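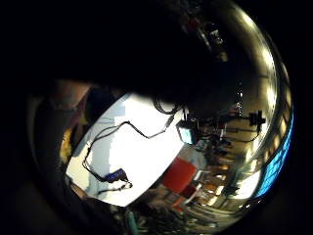

Search the guide Enter a word or part number Go

Section 4. Laying out and connecting the cables

Read this section through before you plug anything in. It covers the Pindham bench kit on a plain table. If you are fixing the kit to a wall rail, go to Section 6.

4.1 Preparing the table

1. Clear the table and wipe it with a dry cloth. A white or light top is best, as black cable and small plugs show up well on it.
2. Check that the table does not rock. Put a folded card under the short leg if it does.
3. Switch off the wall outlet you intend to use.

Note: If the room light glares on a white top, turn it down or move the table before you read the small markings on the module.

4.2 Uncoiling the main cable

1. Remove the tie from the main cable and keep it.
2. Lay the cable on the table and let it open out by itself. It will not lie straight the first time. Loops and zigzags do no harm at this stage.
3. Run your fingers along the full length and feel for nicks or flat spots.
4. Ease out any sharp bend by hand. Do not pull on the ends.

CAUTION: Do not use a cable with a split jacket. Tape is not a repair. Order part 219.

The main cable is 800 mm long. If that will not reach, use the long cable (part 408). Do not join two cables together.

4.3 Connecting the module

1. Set the module down with its markings facing up.
2. Match the arrow on the plug to the arrow on the socket. Push the plug in until it stops.
3. Place the short lead beside the module. Leave its plug free until step 6.
4. Take the other end of the main cable to the connector at the edge of the table and seat it.
5. Switch on the outlet and wait 60 seconds.
6. Plug in the short lead.

Note: The short lead keeps some curl from the packaging. Leave it alone. Bending it back on itself loosens the wire at the plug.

CAUTION: Switch off at the outlet before you unplug the short lead.

4.4 Tidying the run

1. Move the cable away from the front of the table, where sleeves catch it.
2. Gather the slack into one wide loop, no tighter than a saucer, and fasten it with the tie from 4.2.
3. Keep the loop clear of the legs of any stand or tripod.
4. Label both ends. Use the white tags for power and the yellow tags for signal.

If the module does not start, switch off, reseat both ends of the main cable, and repeat 4.3 from step 5. If it still does not start, see Section 9.

Section text revised by Dace Kuusk. Checked by Edith Taipe.

Related items
Pindham bench kit: parts list
Section 6: Wall rail fitting
Section 9: Finding faults
Replacing a worn plug
Dreltier cable tags, white and yellow
Storing the kit between uses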